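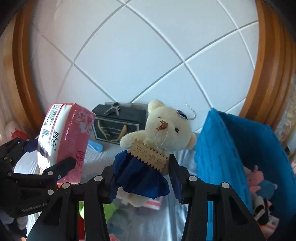

**Tomport Listening Station History Project: progress report to the Haque Fund, 17 April 2026**

We've had a cracking quarter, and I'm very glad to be able to tell you so in some detail.

**Interviews.** We have now recorded 93 hours with people who worked at the Tomport station during the Cold War, mostly radio operators, typists and drivers. The typists have been the big surprise for me. They handled nearly every intercept before it went up to the analysts, and they remember the routines wonderfully well (who could carry which folder, which door stayed locked at lunch, what you were allowed to tell your mother). Several had never talked about the work before and have asked to come back for a second session!

**Papers.** Cataloguing of the Jarik papers began in January. There are 2000 sheets in the collection and 950 are done, including all the shift logs and most of the letters about the Plilton outstation. We knew Plilton existed but had almost nothing on what it did. The logs show it was passing bearings to Tomport every night, and there is a lovely running quarrel in the margins over whose clock was slow.

**Clearance.** Slower than I'd like. Three transcripts are still with the official reviewers and we can't quote from them until they come back. We have carried on with the others in the meantime, and I don't expect the delay to affect the booklet, though chapter 3 may need to be set last.

**Spending.** Within budget. Travel came in under because so many people were happy to meet us in Tomport. With your agreement we'd like to move the difference to transcription, where the older tapes are taking longer than planned. One batch has a hum right through it and has to be typed by ear.

**Next quarter**

- finish the Jarik catalogue
- record the remaining Plilton drivers
- first full draft of the booklet
- open evening at Tomport library, with some of the cleared recordings playing

You'd be very welcome at the open evening. I'll send the date once the library confirms the room.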